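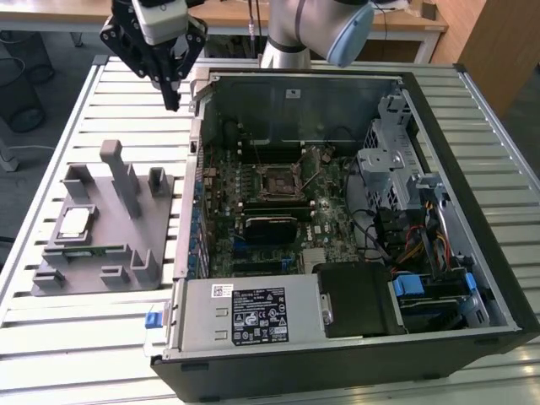

About Us

Clonalura is a shared workshop for people who build robots and automated machines in their spare time. We have a main room with benches and power, a small print room, and a storage room where members keep unfinished work. Most of what gets built is small enough to carry home in a car.

How we started

The workshop began in Kwame Osei's garage. Kwame had been repairing office computers for a living and wanted to know how much of that work a robot arm could do. Efua Asamoah lived two streets over and had a 3D printer. They built the first parts holders together and kept running out of floor. When a unit came up for rent on Baidoo Street, they took it and invited other people to share the cost. The first 5 members signed on in May, and the doors opened before the heating worked.

We now have 30 members. A few are engineers. The others include a bus mechanic, two high school teachers, a piano tuner and several people who have retired from jobs that had nothing to do with machines.

What we work on

Our longest running project is the Drakham bench. It is a robot arm with a gripper, set up at a worktable made from slotted aluminum, and it is used for practice at putting desktop computers together and taking them apart. The computer case lies on its side on the table with the panel off. Next to it goes a printed fixture that holds the small parts, so that a processor or a stick of memory is in the same place every time the arm reaches for it.

The fixtures take more hours than anything else on that bench. A pocket that is a little too tight will hold on to a processor when the gripper lifts. One that is too loose lets the part turn, and then it won't line up with the socket. The current plate is version 18. Efua keeps the older ones on a shelf in the print room with notes written on the back in marker, and members are welcome to borrow them or cut them up.

We do the computer work on old machines. We ask for desktops that somebody was going to recycle anyway, and we take the storage drives out and hand them back before the machine comes through the door. Bent socket pins are common and we don't try to save every board. Boards that can't be used for socket work go in the bin for screw and cable practice.

The other projects come and go with the people who run them. At the moment they include:

Mutano, a bench-top sorter for screws and standoffs. It has a vibrating tray and a camera, and it can tell most of the common sizes apart. It is still bad at telling M3 screws from 6-32, so the output gets checked by hand.

A seed-tray watering gantry built from parts of a scrapped plotter.

A window blind controller, now on its third motor.

A simple two-joint teaching arm, made from plywood and hobby servos, which new members can build in a weekend.

Working at home

About half the building our members do is done at home, and we are set up for that. You can reserve time on the printers and the drill press, make your parts, and take them away. You can borrow a power supply, a multimeter or a set of clamps for up to 2 weeks. Write the item and your phone number in the book by the door.

If you are setting up an arm in a garage or spare room, talk to Kwame before you buy a table. Several of us started with a kitchen table or a door on trestles, and it moves when the arm moves. Slotted aluminum costs more, but you can bolt things to it anywhere along the slot and find the same position again later. He has a parts list he is happy to share, along with the name of a supplier that will cut to length.

Shop rules

Anyone can use the hand tools after a walk-through of the building. The drill press, the band saw and the robot arm each need a separate sign-off from a member who already has one.

Before you put your hands in the work area, stop the arm and keep the stop button within reach. Jobs that run without a person in the room are not allowed, including overnight prints.

Wear a wrist strap when you handle boards. Power supplies stay closed. If one is dead, it goes in the recycling cage and is not opened for parts.

Clean the bench when you finish. Loose screws on the floor have ruined two sets of casters.

Membership and visits

Membership is paid by the month and includes a shelf, use of the main room and time on the printers. Filament is sold by weight at what we pay for it. There is a lower rate for students, and you don't need to show a project plan or have any experience with robots. You do need to be 18 to hold a key. Younger people can come with an adult member and can use most of the hand tools.

We hold an open evening each month where visitors can look around and ask questions. Members usually bring whatever they are stuck on. If you want to see a particular project, write first and we will check that the person running it is going to be in.

We also lend the teaching arms to schools within driving distance. A loan includes the arms, a box of spare servos and a printed set of lessons. Efua handles these, and the fall term fills up early.

Donations

We can use desktop computers of any age, aluminum extrusion in lengths over a foot, stepper motors, and metric hardware. We can't take monitors, printers or laptop batteries. Please don't leave things outside the door. Call first and somebody will meet you at the loading side, where you can park.

Page last updated 10 October 2022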